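# About Pristotmont: How We Set Rules for Robot Work

Pristotmont writes and maintains working rules for firms that use robot arms near people, walls and finished surfaces. 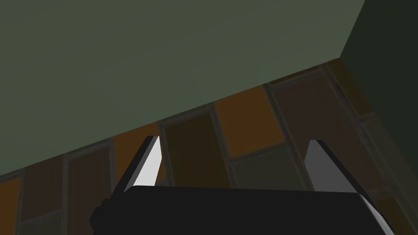
*Simulated view from the arm: open gripper over a tiled surface.*

The company was founded in Gekcombe by Esperanza Bermúdez, who remains its director. Our rulebook has 349 clauses, each written in plain words so that a new operator can read it without a trainer at hand. The current edition took effect on 4/1/21.

Members agree to the following practice:

- Every new task is run in simulation before it is tried on a real arm.
- The gripper stays open and empty during the first approach to any surface.
- A run is stopped if the distance to a wall or cabinet is in doubt.
- All stops are logged — including those made by mistake.

Assessment is carried out at our Limholm site by 2 examiners, neither of whom may have worked on the system under review. Appeals are heard by the Nazarenko Panel, which publishes its findings each April.

Firms wishing to join should write to the Gekcombe office and ask for Form 917. Existing members may request a printed copy of the rulebook at no charge.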